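Kemano K7 Under-Sink Water Filter
Section 3: Installing and flushing the cartridge

4 December 2020
Tian Documentation Group, Caraswood

Read this section through before shutting off the water. The job needs an adjustable wrench, a towel and a bucket.

CAUTION: Connect the K7 to the cold water line only. Hot water deforms the cartridge seal.

CAUTION: Maximum inlet pressure is 60 psi. If house pressure is higher, fit a regulator upstream of the filter head.

3.1 Installing the cartridge

1. Close the cold water shutoff valve under the sink.
2. Open the faucet and leave it open until the flow stops.
3. Place the bucket under the filter head.
4. Turn the old cartridge to the left until it drops free. Expect a small spill – the housing holds some water after the line is drained.
5. Remove the shipping cap from the new cartridge. Check that both O-rings are seated in their grooves.
6. Wet the O-rings with clean water. Do not use petroleum jelly or cooking oil.
7. Push the cartridge up into the head and turn it to the right until it stops. Hand-tighten only.

Note: Cartridges marked Hadudholm fit the older K4 head and will not lock into the K7.

3.2 Flushing

1. Open the shutoff valve a quarter turn and check the head for drips.
2. Open the valve fully.
3. Run the faucet for 7 minutes. Gray or cloudy water at the start is carbon dust.
4. Close the faucet and wipe the fittings dry. Check again after an hour.
5. Hold the reset button on the head until the light blinks.

The standard cartridge is rated for 400 gallons. The housing is rated for 3,000 gallons and must then be replaced as a unit.

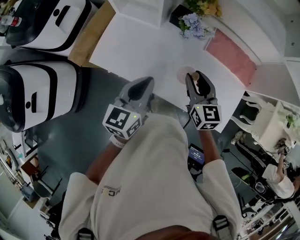

What should be done if the filter head drips after a cartridge change?

Close the shutoff valve, drain the line and remove the cartridge. Look for a pinched or twisted O-ring, reseat it and install the cartridge again. If the drip continues – replace both O-rings.

Related sections
Section 2: Mounting the filter head
Section 4: Replacing the reset battery
Section 6: Winter storage

Last updated: December 2020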